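Stutov: Frequently Asked Questions

Stutov is a planning and control layer for two-arm tabletop robots. You give it camera streams and a goal, and it gives you joint motions that won't knock your arms together. We use it every day at Cundard, mostly for picking up and putting away the small stuff that ends up on any desk, and we love talking about it. The questions below come from the mailing list and from people who write to us directly. If yours is missing, send it in!
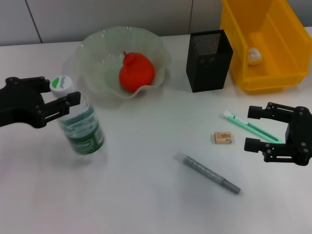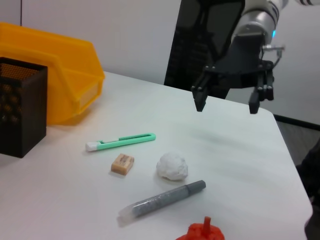 What does Stutov do, and what does it leave to me?

It covers three jobs: working out where things are, choosing a grasp, and planning a path for both arms at once. It does not replace the driver that came with your arm. Your driver keeps its own safety limits, and Stutov sends it targets and listens to what comes back. You also bring your own emergency stop. Please don't run any of this without one.

Do I really need two arms?

Nope. Set arms: 1 in the setup file and the planner drops the arm-to-arm checks. You'll get plans faster too. Two arms is where the fun starts, though, because one can hold a bottle steady while the other does something useful, and the planner treats that as a single problem from start to finish.

Which cameras should I use?

Any color camera that can give you timestamps you trust. We like one fixed view from above or from the front, plus one on each wrist. The fixed view is good at "what is on the table" and the wrist view is good at "where exactly is the edge of this eraser." You can run with the fixed view alone. Grasps on flat items will suffer, and you'll notice it most with pens and anything else that can roll.

My bottle and glass bowl come out as a mess in the depth view. Is that a bug?

It's physics, mostly. Clear plastic and glass confuse depth sensors, and you get holes where the object should be. Stutov has a module called clearfill that looks at the color picture, finds the outline, and fills in a simple solid shape behind it. It's turned off by default because it costs time on every update. Switch it on with perception.clearfill: true. Hélène Bouchard wrote the first version and is still the right person to ask about odd-shaped glass. Ruffled rims, handles, cut patterns: she wants to see them all.

Why does the planner refuse to pick up my mesh pencil holder?

Fine mesh tends to come back from a depth sensor as a cloud of loose points, and the planner won't close on a shape it thinks is full of gaps. Raise perception.merge_gap a little at a time until the holder shows up as one solid box in the viewer. Don't go too far, or it will start gluing neighboring objects together. A pencil holder and a storage bin that sit close to each other are the classic pair for this.

How does it pick a grasp on something long and thin, like a marker?

It fits a line along the length of the item, samples grasps across that line, and scores them. Grasps near the middle score higher, and so do grasps where the fingers come straight down. By default it tries 300 samples per object. You can drop that to 100 on a slow machine and most rigid items won't care. Crumpled paper does care, so leave the setting alone if paper is part of your task.

How fast does it plan?

On our main workstation, which has 16 cores, the full planner keeps up with a table that somebody is still moving things around on. On a laptop you'll see a pause before each motion. The pause is all in the arm-to-arm check, and there's a good trick for it: set planner.zones to split and give each arm its own half of the table. The check then only runs near the line between the halves.

Can I stop an arm in the middle of a motion and change the goal?

Yes! This was the most requested thing on the list and we're very happy with how it came out. Send a new goal at any time. The arm slows along its current path, the planner starts from wherever it will come to rest, and the second arm waits if it has to. If an arm is holding something, it keeps holding it unless the new goal says otherwise.

What is Bornoria, and do I need it?

Bornoria is our recording and playback tool. It saves camera streams, joint positions, gripper commands and planner decisions on one clock, so you can scrub back to the moment a plan went wrong and see what the planner believed at the time. You can use Stutov without it, but when you report a problem the first thing we'll ask for is a Bornoria file, so you may as well install both.

Why do my camera streams drift apart in a recording?

Check that every camera process reads the same clock. If one uses the camera's own counter, the streams will start out lined up and slide apart over a long session. Run bornoria check on the file and it will name the stream that's wandering. Agathe Marchal added a repair option in October that works well on short recordings. For long ones, fix the clock and record again.

Are there automated tests?

There are 1,405 of them, and every change has to pass the lot. They run in simulation with both arms loaded. Simulation is kind to grippers in ways a real table isn't, so Vusumuzi Hendricks also runs release candidates on hardware before they go out.

Can I add my own object types?

Please do. A new type is one short text file with a rough shape, a size range and any grasp hints. For a utility knife, say, you'd mark the handle as the place to hold and the blade end as off limits. Send it to Charmaine Ngcobo, who looks after the object library, and include a few recordings with it.

I'm stuck. Where do I go?

Post on the mailing list with your setup file, your version number and a Bornoria recording if you have one. Bleddyn Gronow answers most of the install questions, usually before 10 in the morning.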